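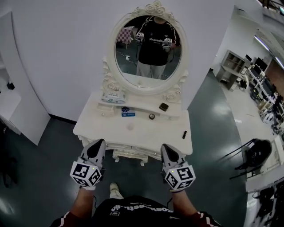
**Wanted: people to tidy, sort and reset dressing tables - part time, Gadorness**

Helmy is looking for 2 more people to join the room team at our Gadorness site, starting in June. Mostly dressing table work. You put small things out on a tabletop, you put them away again, you wipe down, you set up the next layout. Wipes, compacts, tins, lipsticks, little boxes, that sort of thing. It's quiet work and it suits people who like things straight.

**What you'd be doing**

- Clearing the tabletop and the shelf at the base of the mirror
- Setting items back out from a layout card (the card says what goes where, please follow it even if you think it looks wrong)
- Standing up the tall stuff - lipsticks and tubes fall over alot, you will need patience
- Wiping mirrors and frames. Carved roses on some of them, dust gets in, soft brush only
- Moving over to the dining table setups when we're short
- Filling in the sheet at the end of each layout. Time started, time finished, anything broken or missing

A normal shift gets through 50 layouts. First week nobody expects that.

**What we need from you**

- Steady hands and OK eyesight (glasses fine)
- Fine with standing most of the shift, there are stools for breaks
- Can read and follow a card in English
- No strong perfume please, and no nail polish that's still tacky. It gets on the mirrors
- Flat closed shoes. Sneakers are good

No experience needed. If you've worked in a drugstore, a salon, a hotel or a theater dressing room say so, it helps. Retired people and students both welcome - we have had both and they did great.

**Hours**

Mornings or afternoons, your pick, but tell us which and stick to it. No weekends. Evening shifts may come up later, those are optional.

**Pay**

Hourly, paid every two weeks. Wilma will give you the rate on the phone, it depends which shift you take. Training is paid at the same rate. Parking is free behind the Siten building, dont use the front lot or you'll get a ticket.

**How to apply**

Short email to Fiona Jardine at the Helmy front desk, or drop a note in at reception. Put "dressing table" in the subject line so it doesnt end up with the Gemidard warehouse applications, those go to a different person. Tell us:

- name and phone number
- mornings or afternoons
- when you can start
- any allergies to makeup, powder or wet wipes

No resume needed. If you've got one send it, fine.

Trial shifts start Monday, 2 hours, paid. Wilma Ogilvie runs them and will call you to set a time, so pick up if you see a number you don't know. Bring photo ID and your own water bottle - lid on, and it stays off the tables.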